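Workshop notebook, December, just after lunch

Back to the chair seats after too long away from them. Vlasta Krasniqi dropped in this morning with the last of the cane from Clilwood, a 100 metre hank, and we ended up talking for far longer than either of us meant to (mostly over the price of cane, which has gone up again, and whether her sister's rocking chair is worth saving. I say it is).

The first seat had been glued at some point in its life and whoever did it was generous. I tried warm water and a rag round the old joints, then a little vinegar, and the front rail came away sweetly enough after a second go. The back rail is still holding on. I shall leave it wrapped overnight and be patient, which I am not always good at.

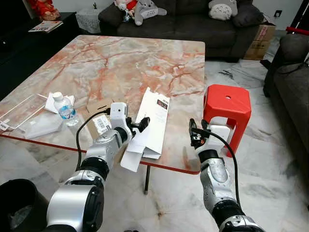 Soaked 3 strands at a time and kept the rest dry in the bag. Last month I put the whole lot in the bucket and half of it went grey before I could use it, so please, anyone borrowing the bucket, take out only what you need! The first two layers are on and feel nicely even. I left them a touch slack on purpose - they tighten as they dry, and the weaving is so much kinder on the fingers.

Pegs: the golf tees are better than the whittled ones. Vlasta swears by hers, but mine kept slipping.

Bostik for the back rail once it is clean, clamped until morning. Tomić order number ends 876, two more hanks of the fine binding cane, still to be paid for. Ask them about the thicker stuff for the rocker while I'm at it.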